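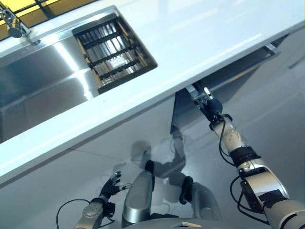
What do you use to get water streaks off a stainless sink without scratching it?

A drop of dish soap on a soft cloth, rubbed the same way the brushing runs, then a rinse and a dry towel. If there's still a white film, wipe it with plain vinegar, give it a minute and rinse again.

dudport_dishes
Joined April
Posts: 116

Seconding the towel. I skipped the drying part for years and kept buying stronger cleaners (so much money!) when all I needed was an old dish towel hanging by the faucet. Our water in Dudport is super hard, so I do it every night after the pans.

Firero
Posts: 1,311

I'm going to disagree on the vinegar. It's fine for a quick wipe but people leave it sitting in there while they watch a show, and it can dull the finish. Baking soda paste, soft sponge, done. And go with the grain, yes, that part is right.

dudport_dishes

He said a minute, not a whole show lol. Baking soda leaves that chalky stuff in the corners of a square basin and I end up rinsing forever.

kassa_kitchen
Posts: 40

What about the rack in the bottom? Mine traps gunk under the bars and I swear that's where half the marks come from. I pulled it out last weekend and there was a perfect grid printed on the steel, ugh.

Firero

Take it out every night and stand it up on the counter to dry. If it's got any wood on it don't soak it, just wipe it down. Mine lives in the cabinet under the sink now and only comes out when I'm doing the big pots.

kassa_kitchen

See, I don't want to put a damp rack in a cabinet. I like it in the sink so the good bowls don't get chipped! But okay, I'll try lifting it out at night.

flarkitport_flo
Posts: 4

New here, hi! The baking soda got rid of my grid marks but the shiny white counter next to the sink still looks smeary. Same stuff on that?

dudport_dishes

I'd keep the paste off anything glossy. Damp microfiber and a tiny bit of soap, then buff it with a dry one. Do the front edge last, that's where mine always shows fingerprints.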